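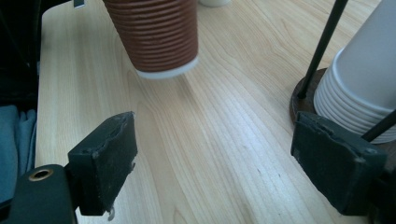 Light wooden tabletop, grain running on the diagonal.

Natstead Cover Copy Set: README

Version 3
Last updated: 06/09/2026
Maintainer: Esperanza Carrasco
Annotation lead: Chia-hao Au

Summary

The Natstead Cover Copy Set holds 2,655 records of back-cover text for fantasy and speculative novels, written in English. Each record pairs one blurb with a small set of hand-assigned labels. The set was built for work on text classification and for the study of how publishers describe plot, setting and tone to readers who have not yet opened the book.

Cover artwork is not part of the release. Earlier drafts stored a link to the jacket for each title, but too many links had stopped working by June and the field was dropped.

Files

records.csv holds the main table, one row per blurb.
labels.csv holds the label names with a short definition of each.
splits.csv assigns every record to train, dev or test.
CHANGES.txt lists edits since the first version.

All files are UTF-8 with Unix line endings. Quotation marks inside blurbs are left as printed, so curly and straight marks both occur. Use a proper CSV reader; splitting on commas will break most rows.

Fields in records.csv

record_id: string, unique, stable between versions.
title: string, as printed on the title page.
series_pos: integer, blank for standalone novels.
format: hardback, paperback or ebook.
blurb: string, full text with paragraph breaks kept as \n.
praise: string, any quoted praise printed with the blurb. Often blank.
setting: label.
tone: label.
spoiler: 0 or 1.
annotator: Z or V.

Author names are in the title metadata file kept by the maintainer and are not released with the table.

Sources

Blurbs came from two catalogues, Zollov and Vaher, both of which gave written permission for reuse in research. Where a title appeared in both with the same wording, the Zollov copy was kept. Where the wording differed, both were kept under separate record_ids and share a title. These pairs always sit in the same split.

Annotation

Labels were assigned by 3 readers working from the guide in labels.csv. Each blurb was read by 2 of them independently. Disagreements went to the annotation lead, whose decision is final and is the one recorded. The annotator field shows which catalogue queue the record was read from, not the person; the name is a leftover from version 1 and has been kept so that old scripts still run.

The spoiler label is set to 1 when the blurb gives away an event from the second half of the novel. Readers had to rely on published summaries for books they had not read. Treat this field as weaker than the others.

Known problems

Portal fantasy is over-represented under setting, as the Vaher catalogue groups its reissues by theme and that group was taken whole.
Some ebook blurbs carry shop text such as price offers. Most was removed by script and a few lines remain.
Series titles reuse sentences from one volume to the next. Near-duplicates are not filtered within a split.
The tone label "wry" was added in version 2. Older records were checked again, but only where the first label was "light".

Loading

The Prakley reader handles the paragraph breaks and blank fields without extra settings:

from prakley import load
data = load("records.csv", splits="splits.csv")

Licence

Labels and splits may be reused with credit. Blurb text remains the property of its publishers and may be used for research only. Do not republish it in full.

Corrections

Send the record_id, the field and the proposed value to the maintainer. Changes to labels are made at the next version and entered in CHANGES.txt.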